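Ce dépôt contient les fiches du guide de visite de Dromside, parc zoologique et centre de reptiles. Les textes servent aux panneaux, au livret papier et aux bornes de l'entrée.

## Contenu

- `fiches/` : 247 fiches en français, une par animal ou par enclos
- `animations/` : horaires et textes lus pendant les démonstrations
- `glossaire.csv` : termes d'élevage et de soins, avec leur variante courte
- `archives/` : anciennes versions, non relues

Chaque fiche porte un nom d'espèce, une zone du parc, un texte long et un texte court. Le texte long ne dépasse pas 500 caractères, espaces comprises. Le texte court tient en 40 caractères – c'est la limite des bornes Brorker, qui coupent la suite sans prévenir.

## Conventions

Le nom vernaculaire vient en premier, le nom scientifique ensuite, en italique. On écrit « varan des savanes » et jamais « varan » seul, le parc en présente trois espèces. Les tailles sont données en centimètres pour les lézards et les tortues, en mètres pour les crocodiliens et les grands serpents.
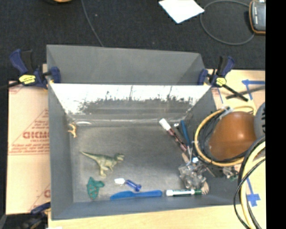
Les textes d'animation suivent un autre modèle. Ils sont lus à voix haute au bord du bassin, donc phrases courtes, pas de parenthèses, pas d'abréviations. Le nourrissage des caïmans a lieu à 15 h de mai à septembre. En dehors de cette période, le champ `horaire` reste vide et la borne affiche « sur demande ».

## Export

 make livret
 make bornes

La première commande produit le PDF avec le gabarit Sinomance, la seconde un fichier JSON à copier sur la clé de mise à jour. Les accents sont mal rendus si le fichier n'est pas en UTF-8.

## À faire

- Relire les fiches de la serre Tymoshchuk (zone 4), reprises telles quelles de l'ancien livret
- Supprimer les doublons entre « python royal » et « python boule »
- Compléter le statut de conservation des tortues terrestres

## Licence

Textes sous CC BY-SA 4.0. Le logo et le plan du parc ne sont pas couverts.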